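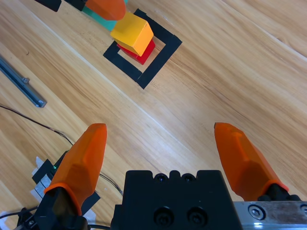

The black tape square on my timber table, corner pointing up.

Block Stacking on a Taped Square: Your Questions

I've been getting the same handful of emails ever since I put up the Tarus rules, so I've finally pulled the answers into one page. If yours isn't covered, scroll to the bottom and write to me. I do read everything, I'm just slow in August.

What is Tarus, in one go?

It's a stacking game for the kitchen table. You tape a square on the tabletop, you take turns adding a block, and everything has to stay inside the tape. That's pretty much it! There's scoring if you want it, but half the people who write to me never bother and just build until it falls over.

Do I need a special table?

No. Mine's a light timber one with plenty of grain in it and I've grown fond of it. Any flat top will do. Glass is noisy. A tablecloth is hopeless, it creeps about under the bottom block and you'll blame each other for it.

Can I use the grain or the joins to line things up?

You can, and I did for ages. These days I like the square sitting on an angle to my chair so it looks more like a diamond, and I have to look at the tape to place a block. It's a fair bit harder. For little kids I'd put it straight on to them.

What tape do you use?

Plain black, matte, on the wide side. I buy Soltitz cloth tape because the hardware shop near me stocks it, but I've got no loyalty there. Shiny tape throws the light back at you in the evening with the lamp on. Masking tape works too, although the colour gets lost on pale wood (ask my dad, who claimed for a whole winter that he couldn't see the line).

How do you get the corners neat?

Four strips, cut longer than you need. Lay them down lightly so they overlap at the corners, stand back and have a look, then peel and shift whichever one's crooked. Once you're happy, trim with scissors and press the lot down with the back of a spoon. Please don't run a craft knife over your good table. I've got a scar in mine near the window end and I see it every breakfast.

How big should the square be?

Big enough for your bottom layer with a bit of bare wood showing all the way round. If you've got fat fingers like me, leave more. I cut a piece of cardboard to the size I liked and now I just tape around that.

Will the tape wreck the finish?

It hasn't wrecked mine, but I don't leave it down for months either. Try a bit on the underside first, particularly if the table's been waxed or oiled. If it leaves goo, a dab of eucalyptus oil on a rag and some patience will shift it. Wipe with the grain and wash it off with soapy water after.

Which blocks should I get?

Plain rectangular ones with crisp faces. I started out with a Vevton tub from the op shop, 14 blocks in the bag and I'd swear no two the same thickness, and it was a wobbly business. You want them matching on thickness more than anything. Colour's up to you, but I do like having a strong green in the set, it shows up well against pale wood.

How do I pick a block up without knocking the rest?

Hold it by the sides, low enough that you can feel the weight but with your fingertips clear of the bottom edge. Lift it well clear of the table, bring it across high, and only come down once you're over the stack. People get into trouble by skimming across low and clipping the corner of something. 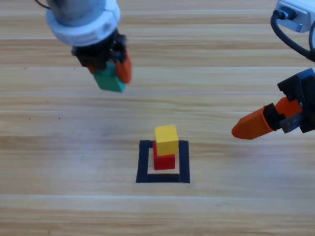 Then let go gently, both fingers at the same time. If one side lets go first the block swivels, and a block that swivels usually takes its neighbour with it. Bring your hand straight up before you bring it back to your lap. I say this to my niece every single time and every single time she waves at somebody on the way out.

Can two people build at once?

Yes, and I reckon it's the best version. One of you holds a block, the other waits off to the side until it's down. Pick a side each and stick to it so you're not crossing wrists over the top of the stack. You don't need to talk much once you've got the rhythm, though we do, constantly.

How does the scoring go?

One point for each block that's standing inside the square when your turn finishes. If any part of a block pokes out over the tape, it scores nothing but it stays where it is. Touching the tape is fine! I've had very long letters about this and my answer is still that touching is fine. First to 12 wins in our house.

What happens if it falls?

Whoever placed the last block loses a point and packs up the ones on the floor. Blocks that land inside the square stay put and you carry on from there. That's Ikechukwu Nwachukwu's rule, by the way. He wrote in with it after a rainy week away with his cousins and I like it much better than what I had.

Somebody bumped the table. Does it count?

We take it as a fall if the bumper was playing, and rebuild it if they weren't. Dogs are never playing.

How do I clean the blocks?

Damp cloth, mild dish soap on it, dry them properly before they go back in the tin. Don't soak wooden ones. A bit of dust underneath makes more difference than you'd think, so give the tabletop a wipe too, especially the bit inside the tape where crumbs collect.

Is there a printed version of the rules?

There is, one sheet, both sides. Send a stamped self-addressed envelope to me care of 182 Akpan Street, postcode 2715, and I'll pop one in. Write "Tarus sheet" on the front so it doesn't end up with the bills. If you'd like the large print one, say so, it runs to three pages and you'll want an extra stamp.

Can I change the rules?

Go for your life. Tell me what you did if it turns out well. I'm collecting ideas for a longer game at the moment, and what I'm really after is something decent for four players that doesn't leave two of them sitting around waiting for a go.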